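Home News Student Projects Archive Contact

February 9, 2025
By the Student Projects desk

Simulation first at the Dovside robotics club

The robotics club at Dovside has 13 members this year and one real arm, which is bolted to a bench and booked most afternoons. So most of the work happens on screens. The club's two team leads, a junior and a senior, talked to us between practice runs. They asked to be identified by year only.

Their project is for the Akalska student challenge in May. Teams get a simulated kitchen counter with household items on it and have to write a program that picks up a named item and puts it down somewhere else. Each team has 10 minutes per round.

"People hear kitchen and think it's going to be cute," the senior said. "Then they see the counter. Everything is jammed together and the fingers have to fit in between."
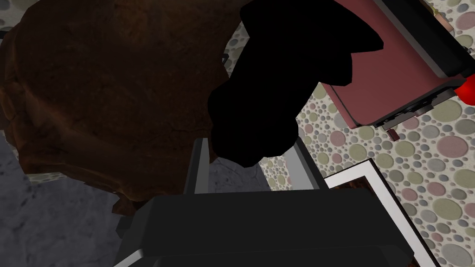
Learning to pick

The club began in the fall with single blocks on a bare table. The junior said that part took longer than planned.

"We had a bug where the gripper closed before it got there. It was one line. We spent 2 weeks on it."

After that they moved to the challenge's own practice layouts, which are shuffled for every run. The program has to decide which item to approach and from what side. The senior wrote most of the approach code. The junior handles logging, and keeps a spreadsheet of every failed attempt with a short note on each one. There were 52 rows in it when we visited. Many of the notes say "bumped neighbor."

"I read them out at the start of each meeting," the junior said. "It's boring but people stop making the same mistake."

Flat things have been the hardest. A mug or a loaf gives the fingers something to close on – a flat item on a counter does not. The team tried sliding the item to an edge first, and later tried tipping it up against something else. They are still arguing over which to enter with.
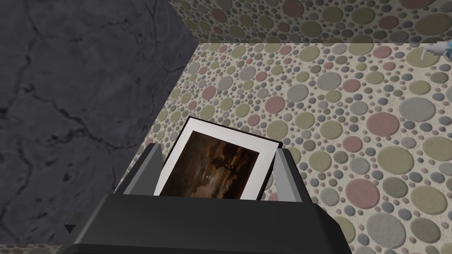

Scoring is the other thing the leads worry about. Akalska takes off points for touching the wrong item, and takes off more for dropping the right one, so a slow and careful program can beat a fast one. The senior would like the team to slow down. A framed picture is a good test of that, the senior said, with only its thin black edges for the two fingers to press on and a lot of height standing up above them. "You want to lift it and go. I keep telling them to wait a second and check the grip."

The junior disagrees, up to a point. "If we check after every move we run out the clock. I'd check once."

The club meets again after the school break. Both leads said they plan to have the entry frozen well before the May deadline.

Comments

Our club did this challenge last year. Freeze your code earlier than you think.

Is it open to middle schools?

Good read. I'd like to see the spreadsheet.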